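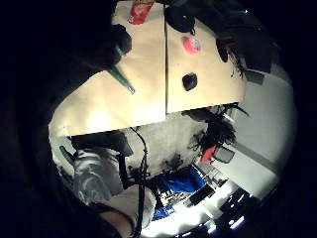
## Measuring light at home: notes for the winter loan period

Stotosum Members' Newsletter
Wednesday, January 29, 2020
Lama Boutros, Equipment Desk

The equipment desk now has 2 Zostier light meters available for loan. Both read in lux and foot-candles, and both were checked against the desk's reference meter before being put on the shelf. The loan period is one week. Meters are issued with a sensor cap, a lead and a printed record sheet. The notes below replace the single-page sheet that went out with the old meter, which omitted the section on dimmers and gave the wrong procedure for daylight.

### What the meter reads

A lux meter reads illuminance, the amount of light arriving at the sensor. It does not read how bright a lamp is in itself, and it does not read how bright a surface looks. A white table and a dark table under the same lamp give the same reading when the sensor is lying on them, although the white one looks much brighter. Members who want to compare surfaces need a luminance meter, and the desk does not have one.

Lamp packages are marked in lumens. Lumens describe the total light leaving the lamp in all directions. The lux figure at a table depends on the lumens, the shade, the distance, the direction and the color of the walls and ceiling. A lamp marked 2000 lumens can produce a poor reading at a desk if it is in a deep, dark shade or if most of its output goes to the ceiling. A much smaller lamp in a reflector close to the work can do better.

Distance has a large effect. With a small bare lamp and little reflected light, doubling the distance cuts the reading to a quarter. In an ordinary room the drop is less severe, as walls and ceiling return part of the light. Long tubes and large panels also fall off more slowly when the meter is close to them.

### Target values

For reading, writing and most kitchen work, the desk suggests 300 lux at the surface where the work is done. Sewing dark cloth, soldering and model work need more. Hallways and rooms used mainly for conversation or television need a good deal less. These are working values for members' own use and have no standing in a building inspection or a workplace claim.

Older eyes need more light for the same task. If the person using the room is over sixty, treat the suggested value as a minimum and add a local lamp with its own switch. Increasing the ceiling light to reach the same figure usually adds glare along with the extra light.

### Procedure

1. Close blinds and curtains, or wait until after dark. Daylight changes too quickly to be averaged with electric light.
2. Switch on the lamps normally used for the task and leave them on for ten minutes. Compact fluorescent lamps take several minutes to reach full output. LED lamps drop slightly as they warm.
3. Remove the sensor cap and lay the sensor flat on the work surface, facing up. Do not hold it in the hand.
4. Stand back the full length of the lead. Pale clothing raises the reading and dark clothing lowers it.
5. Set the range switch to the lowest range that does not show an overload.
6. Take readings at the center of the surface, near each corner and at the spot where the work is normally done. Write each one down before moving the sensor.
7. Sit in the usual position and repeat the last reading. A large drop means the user's head or shoulder is blocking the lamp.
8. Replace the cap.

For vertical surfaces such as bookshelves and closet interiors, hold the sensor flat against the surface, facing outward. Report these readings separately. A shelf reading and a table reading in the same room can't be compared directly.

### Uniformity

Divide the lowest reading on the surface by the average of all the readings. A result near one means even light. Anything under one half will be noticed by most people who work at the table for long, particularly if the dim area is where the paper or cutting board is kept. The common cause is a single ceiling fixture placed for the center of the room when the table is against a wall. Moving the table is free and should be tried before any lamps are bought.

Average values hide hot spots. A table can meet the target on average and still have a patch under the lamp that is uncomfortable to look at. Pale and glossy finishes make this worse.
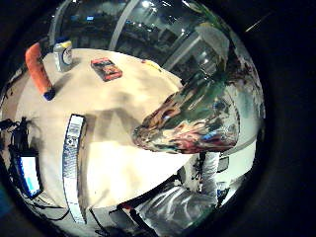 *Bright patch on a pale tabletop. An orange tube or bottle and a container with a dark blue lid stand toward the far side.*

To test for reflected glare, lay a small flat mirror where the work goes and sit in the usual chair. If the lamp or the window is visible in the mirror, it will also be reflected in a glossy page or a screen lying at that spot. Move the lamp to the side until it leaves the mirror. For a right-handed writer, the left side is usually better, as the hand then throws its shadow away from the line being written. A cloth or matte mat reduces the reflection if the lamp has to stay where it is.

### Color

Color temperature is given in kelvins. Lower numbers are more yellow and higher numbers are more blue. The figure says nothing about quantity. Two lamps with the same lumen rating and different color temperatures will give similar readings on the meter, and many people will nevertheless call the bluer one brighter.

Mixed color temperatures over one table are a frequent source of complaints that a room looks dirty or that food looks gray. Before assuming a lamp is defective, read the marking on the base of each lamp in the room and make them match.

Color rendering is a separate property, marked CRI on the package. For sorting thread, matching paint or judging meat, buy ninety or higher. The Zostier meters cannot measure it. A rough check is to compare a set of colored samples near a window at noon and again under the lamp. Reds are the first to look wrong.

### Dimmers

The Castaño building, where the desk and the Tuesday workshop are located, was refitted last year with Desten wall dimmers. Several members have since asked about flicker at home with similar parts. The remarks in this section come from what we found in the Castaño and may not apply to other makes.

Flicker at low settings was caused in most rooms by too small a load. The older dimmers were built for filament lamps and need a minimum wattage to work steadily. When the filament lamps were replaced by LEDs, the load fell below it. Replacing the dimmer cured the fault. Replacing the lamps with a different LED model cured it in one room and made it worse in the next.

Flicker at full output is a different matter and usually points to the lamp's own driver or to a loose connection. A loose connection is a fire hazard. Switch off the circuit and have it inspected.

A lux meter is of limited use here. The display averages over a period longer than the flicker and can show a steady number under a lamp that is visibly unsteady. Wave a pencil quickly back and forth under the lamp. A smooth blur is normal. A row of separate pencils means the output is pulsing.

When measuring a dimmed room, record the dimmer position. Readings at an unrecorded position can't be repeated. If the dimmer has no scale, use full output and the lowest stable setting only.

### Daylight

Daylight should be measured on an overcast day with the electric light off. Take one reading outdoors with a clear view of the sky and one on the table as soon afterward as possible. Divide the indoor figure by the outdoor figure and record the ratio as a percentage. The ratio is far more stable than either reading by itself, and can be compared with a ratio taken on another overcast day.

Direct sun will overload the meter on all but the highest range. It will not damage the sensor in a short exposure, but the cap should go back on between readings.

### Record sheets

Please return a completed sheet with the meter. The minimum entry is the room, the task, the lamp markings, the height of the lamp above the surface and the readings in lux. Do not convert to foot-candles. The last group of sheets contained both units, often in the same column, and had to be sorted by hand. Of the sheets returned, 31 were complete enough to use. The most common omission was lamp height.

A summary by room type will be printed in the March issue. Addresses and names are removed before the figures are entered.

### Loan terms

Meters are issued and returned at the equipment desk during normal hours. Remove the battery if the meter will not be used for several days. Do not clean the white sensor dome with solvent or glass cleaner; a dry lens cloth is sufficient. Report any drop, even if the meter still seems to work, so that it can be checked against the reference meter before the next loan. One renewal is allowed if no one else is waiting.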